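Can a robot tidy a living room yet, or am I kidding myself?

Posted by Neville Pickering
March 10, 2025

Hello all. Long-time reader, first proper post, so go easy.

My wife and I have got to the age where bending down is a planned activity. We already have a robot hoover (a Zuston, the round one, bought last September) and I'm fond of it, but it has one enormous drawback: the floor has to be clear before it'll do anything useful. So I go round picking up socks and newspapers so that the machine can have a nice easy run. Who's working for whom?

What I want to know is whether there's anything that does the picking up. I don't mean a stick with a claw on the end, I've got one of those. I mean something that would go into a room, see a jumper on the settee and a bit of rubbish on the carpet, and put the one in the wash and the other in the bin. My grandson says they're all over the internet folding shirts. My neighbour says it's all speeded up and there's a lad with a joystick behind the curtain. Has anyone here got first-hand knowledge? And if the answer is "not yet", how long should I hang on before I give in and pay for a cleaner?

Budget is flexible but I'm not selling the car.

3 replies

Mervyn Goodall
No. Get a cleaner. Mine does two hours a week and she does the oven as well.

Inger Brøndum
Hi Neville! I can help a bit here, as I spent most of last year testing arms like these for a living (small outfit, Skitullow, you won't have heard of us). Your neighbour is half right, by the way. Quite a lot of what you see online is speeded up, and quite a lot is a person steering from the next room. Some of it is the machine working on its own, though, and that part has got much better since I started.

The two jobs you mention sound the same but they aren't at all. Rubbish in the bin is the easy one. A cup or a tin keeps its shape, so once the thing has spotted it and worked out which way it's lying, it only has to close its fingers and carry it over. We gave ours 104 goes at picking single bits of litter off a bare floor and it missed 9. I was thrilled! Then we changed the bin for a taller one and it spent the afternoon dropping things down the side, so don't get too excited.

Clothes are miserable. A jumper never lies the same way twice, and if there's a blanket under it the machine has to decide where one stops and the other starts (I've watched one try to put a sofa throw in the wash with great determination). Light things on light things are the worst. Ours managed 44 decent pick-ups before it needed a new set of fingertips, and "decent" was me being kind.

Speed is the other thing. You or I would clear a room in a couple of minutes, bad back and all. Allow the machine the best part of an hour, with somebody nearby to hit the stop button. And they like hard floors. Carpet, rugs, trailing leads, all trouble.
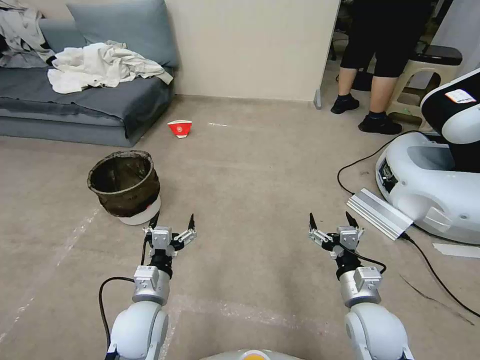 Roland Greenwood wrote to me after I'd put much the same on the old Stakex board, saying I was far too gloomy and that dishwashers were slow and daft when they came out as well. Fair enough, but you could buy a dishwasher in a shop. I don't know of a tidying robot at a price that leaves you with your car, and the ones I've worked with all needed someone on hand who could mend them. If I were you I'd book the cleaner and look again in a few years.

One practical thing in the meantime: put a washing basket in the living room, right by the settee. We did it at home and I bend down half as often.

Delali Amegashie
Agree with most of that, but I wouldn't write off the robot hoovers that come with a little arm on top. My sister tried one at a show. It lifted a sock, and it had a good long think about a slipper. No idea what it weighs or whether you can get parts. Neville, does your Zuston let you mark areas to avoid in the app? If so, block off the bit in front of the settee and let it get on with the rest, then you've only got one patch to clear by hand. It's under Map, then Edit, at least on mine.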